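Chapter 4
Packaging and the Cost of Shipping

What this chapter covers
How a carton is made and graded
Actual weight and dimensional weight
Choosing a box size
Packing for returns

Most goods sold to households travel in a box at some point, and the box is one of the cheapest things in the whole chain. It also decides a good part of what the seller pays to move the goods. This chapter looks at the carton as a business cost.

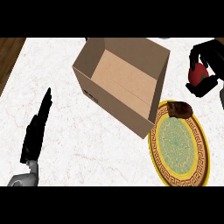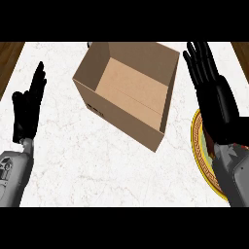 The common shipping carton starts as a flat sheet. Paper is pressed into waves, called flutes, and glued between two flat layers called liners. The sheet is then cut, creased and printed, and one side is joined to make a tube that can be stored flat until it is needed. A carton set up for use may have no top flaps, as with the open box on the marble countertop in both pictures, and a box like that is usually called a tray or a half-slotted carton. It uses less board than a full carton and is quick to fill, but it needs a separate lid or a wrap before it can be shipped through a parcel network. Sellers often keep trays for moving stock inside the building and full cartons for sending it out.

4.1 Two kinds of weight

A carrier has two limits on every truck. One is the weight the truck can carry and the other is the space inside it. A load of bed pillows will fill the truck long before it reaches the weight limit. If the carrier charged by weight alone, the pillow seller would pay very little for a full truck.

Carriers deal with this by working out a second figure, the dimensional weight. The length, width and height of the parcel are multiplied together, and the result is divided by a number set by the carrier, called the divisor. The carrier compares the dimensional weight with the actual weight and bills for the higher of the two. This is the billable weight.

The measurements are taken on the outside of the carton, at the widest points. A box that bulges is measured at the bulge. Many new sellers take the inside measurements from the supplier's catalog and are surprised by the first bill.

4.2 A seller's first year

Rafia Naqvi and Laiba Dogar started Saretico to sell table lamps and lampshades by mail. They bought one size of carton in bulk at a low unit price and used it for every order. The large lamps fit well. The small shades went out in the same carton with a great deal of paper around them.

After the first year, Dogar sorted the shipping bills by product. Out of every 64 parcels, 39 had been billed by dimensional weight. Nearly all of those were shades. The saving from buying a single carton size had been real, but it was much smaller than the extra freight.

The partners added a second, shorter carton in March. The unit price was higher, and the packing bench had to be changed to hold two stacks - a small job that took a morning. Freight on the shades fell with the first bill. Paper use fell as well, although the partners had not planned for that and did not record it until later.

Two points from this case come up again in the rest of the chapter. First, the cost of a carton and the cost of shipping it appear on different bills, often paid by different people. Second, the average parcel can hide a problem that is easy to see once the parcels are sorted by type.

4.3 Choosing a size

A business with many products can't keep a carton for each one. Every extra size takes up floor space, ties up money in stock and gives the packer one more choice to make. Too few sizes, on the other hand, means paying to ship air.

The usual method has four steps.

1. List the outside measurements of each product, with its padding.
2. Add the number of units shipped in a normal month.
3. Group the products that could share a carton with little waste.
4. Work out the billable weight for each group and compare it with the present bill.

The groups should be checked by packing real orders. A group that works on paper may fail at the bench if the product has a handle or cord that will not lie flat. Tatiana Štěpánek, who ran the packing floor at the housewares firm Forkness, tested each new size on 50 orders before she agreed to buy it. She turned down one size because the packers had to tilt the product to get it in, and the corners of the carton were tearing.

4.4 Strength

A carton must hold up its own contents and whatever is stacked on it. Board is commonly graded by an edge crush test, in which a small piece of board is stood on edge and pressed until it gives way. Most of a carton's stacking strength is in its corners and upright walls. For this reason, a carton stacked squarely on the one below can bear far more than a carton set across it at an angle.

Damp air weakens board, and so does time spent under load. A carton that passes a test on the day it is made may sag after weeks in a humid storeroom. Buyers should ask how long the goods will be stored as well as how far they will travel.

Terms to know
Billable weight
Dimensional weight
Divisor
Flute
Half-slotted carton
Liner

Section 4.5 begins with returns, where the carton has to make the trip twice.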